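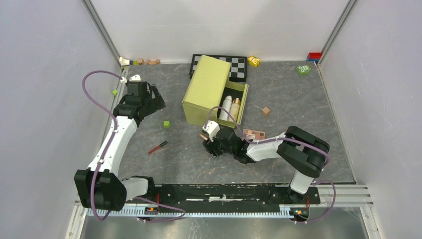 Two arms on the long black rail, gray marbled floor between the walls.

Jullico Countertop Grain Mill, by Akomia

I've been milling my own flour for six years now, and the Jullico is the mill I keep on my own counter, so fair warning, I'm a fan! It's a stone burr mill for home bakers, small enough to live next to the toaster and strong enough to get through hard red wheat without groaning about it.

What I like most is the dial. You can go from cracked cereal to bread flour with one hand while the mill is running, and it stays where you put it (my old one used to creep coarser halfway through a batch, which drove me nuts). The clicks are close together at the fine end, where you want them, and farther apart once you get up into grits and polenta.

Mill: Akomia Jullico
Item number: 752
Motor: 200 watts
Hopper: holds 1000 grams of wheat
Cord: 6 feet
Grinds: wheat, rye, spelt, rice, oats, dry corn, dry lentils
Not for: popcorn, coffee, nuts, seeds with a lot of oil

About the noise – it's a mill, so it makes some. I can talk over it but I wouldn't run it at night with a baby down the hall. The pitch goes up when the hopper is nearly empty, and that's your cue to switch off or add more grain.

Start it before you pour the grain in. The manual says this on page one and I still get emails from people with a jammed burr. If it does jam, unplug it, open the dial all the way, tip out what's in the hopper and brush between the stones with the little brush from the box.

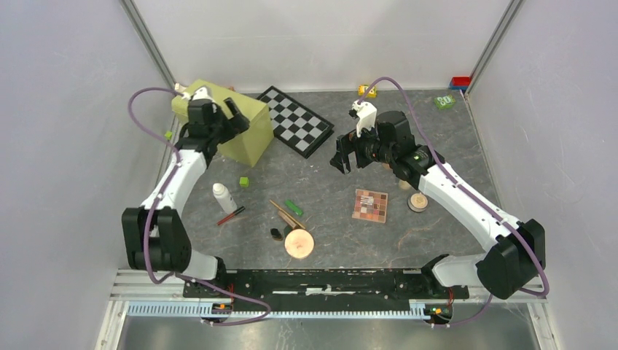
Can I wash the stones?
Please keep them away from water altogether. Run a handful of dry white rice through on a coarse setting, throw that flour out, and go over both stones with the brush.

My usual loaf is half fresh spelt and half store-bought white, and fresh flour is thirstier than you'd expect, so hold back on judging the dough until it has rested for a bit. Gilberto Nina, who teaches the Saturday-style sourdough class at our Meredith store, sifts out the big bran flakes and rolls the loaf in them before baking. Really good, and very messy.

In the box you get the mill, the brush, a flour bowl with a lid and the manual. Spare stones are sold separately, and so is the wider bowl. Indmont ships from Meredith, and the next batch of mills is due in June – order now and yours goes out with the first boxes.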